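# Returns sorting at Troltby: a gallery

Troltby takes in used building bricks from toy libraries and daycare centers, cleans them, and sends them out again in mixed sets. Sorting has always been the slow part. Until this spring it was all done by hand at two long benches, with a shift getting through 3,000 pieces when things went well.

In April we set up a two-arm sorting cell next to the second bench. Vernar did the installation and Rinaldi supplies the bins. The pages below cover the room, the jobs, and the cell itself. Page last updated 11/24/21.

## What changed for the sorters

The same people work here as before. What they do during a shift is different.

- Emptying sacks onto the benches is still done by hand. So is the first check for cracks, chew marks, and pieces that don't belong to any set.
- Plain sorting of large bricks is moving to the cell a little at a time. The benches keep small parts, figures, and wheels.
- One person per shift looks after the cell. That job rotates, and everyone who wanted the training has had it. Two people asked to stay on the benches and they have.
- The cell's sorter starts the run, clears it when it stops, and writes down each stop in the log. The log had 718 entries by the end of the summer. Most are bricks lying in a position the arm could not pick up.
- Breaks are no longer tied to the bench count. This was the change people asked for most.

Complaints are in the log too. The cell is louder than the benches, and the person watching it sits more than they used to. We bought a taller stool and moved the log to a stand so it can be filled in standing up. Several sorters say the watching is more tiring than the sorting was. We have shortened the turn at the cell to half a shift and will look at it again.

## Pay and hours

Nobody's hours were cut. The cell turn pays the same rate as bench work, which some of the sorters think is wrong, and that talk is still going on. Target output for the whole room stays at 4,000 pieces a shift through the winter.

## At the cell 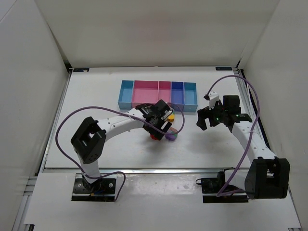
Both arms at the table, with five bins in a row near the back. The left gripper is over a small group of colored pieces.
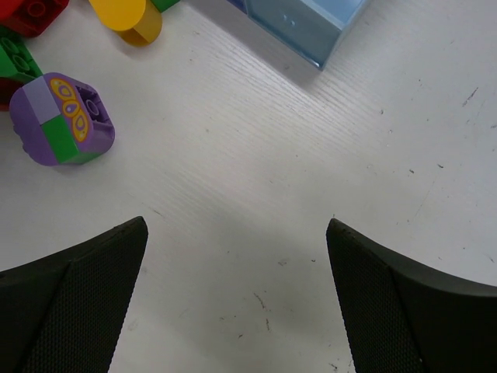

A purple printed brick on its side, with its hollow underside showing. The gripper is open and the bricks are still a little way off.
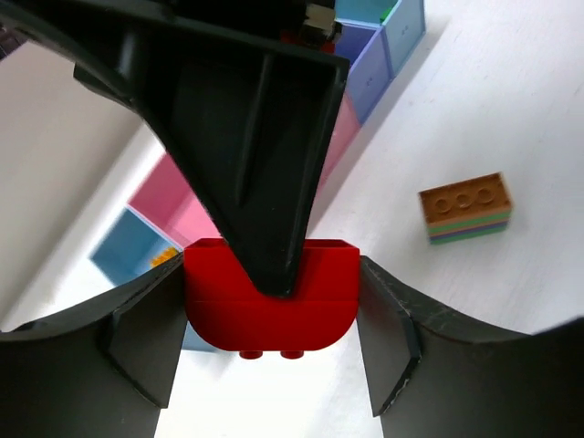 Fingers on a red brick, from the top and both sides. A tan brick with thin colored stripes lies next to it.

## Visiting and questions

The room is open to partner sites by arrangement. Groups are kept small, and visitors stay behind the yellow floor line while a run is on. Please wear closed shoes.

Sites that want to send bricks should use the Wovness booking form and pack no more than 200 pieces to a sack. Heavier sacks have to be split at the door before anyone can lift them onto a bench.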